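**Unero small-parts work: progress note for Celeste Rocha, Grurico**
23 September 2022

We now have 521 usable examples of the arm picking up small hardware. The plan said we'd have more by now, but the plan was written in February, when we were all younger and believed in delivery dates.

Neelam threw out 72 attempts last week. Most were slips on glossy plastic; 5 were Josué saying "go" before anyone was ready. The slips are kept in a separate folder, as Ruan wants the model to see what failure looks like — we have plenty to show it. 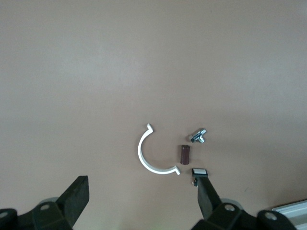
Progress on shiny metal is slower. Reflections confuse the depth estimate, and the arm has developed a habit of closing politely on thin air. Kiri has rewritten the approach step and will test it on 21 fittings before we let it near the main set.

Spending is within budget, apart from replacement finger pads, which we seem to eat.

We need two things from you:

- a decision on whether curved clips stay in scope
- sign-off for Habte to carry on labelling until the end of the phase

The next batch starts once we have the first answer.

Ruan Nkuna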